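Do We Really Need Microfiber for Everything?

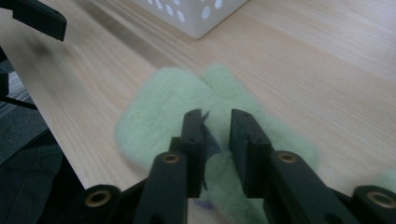
Pale green cloth on the tabletop, Landeg hall.

By Meinir Griffiths

The Pendalness spring order form came around again in May, and once again it has a line on it for cleaning cloths. This year the suggestion is 200 of them, the fuzzy kind, to replace every cotton rag in the cupboard at Landeg. I have my doubts.

Glenys Samuel brought a few green ones to the Sunday session so we could all have a go. They feel nice, I'll give them that. The claim on the leaflet is that one cloth does the work of a whole roll of paper towels and needs only water. I wiped down two tables, one with a new cloth and one with an old navy dishcloth that has been with us since the Lallotville days. Prys Rees looked at both tables afterward and picked the navy one as cleaner. Glenys says he was standing in bad light.

My bigger worry is the folding. The old rags are flat and square and sit in a pile. The fluffy ones slump. Fold one in quarters, put it on a pale wood table, come back with your coffee and it has turned itself into a heap. Multiply that by a cupboard. Auður Damgaard rolls hers and stands them in a shoebox, and that does look tidy, although her shoebox holds 30 at most and she has a whole shelf to herself.

Then there is the wash. No fabric softener, no hot dryer, and keep them away from anything that sheds lint, meaning our towels, meaning a separate load. Who is doing the separate load? The form doesn't say.

Huw Phillips counted what we already own and got to 156 cloths and rags, almost all of them usable. I would wear those out first, buy a dozen of the green ones for the glass doors at Groriswood, and look at it again in the fall. If you feel differently, the form is on the clipboard by the sink and there is space at the bottom for comments.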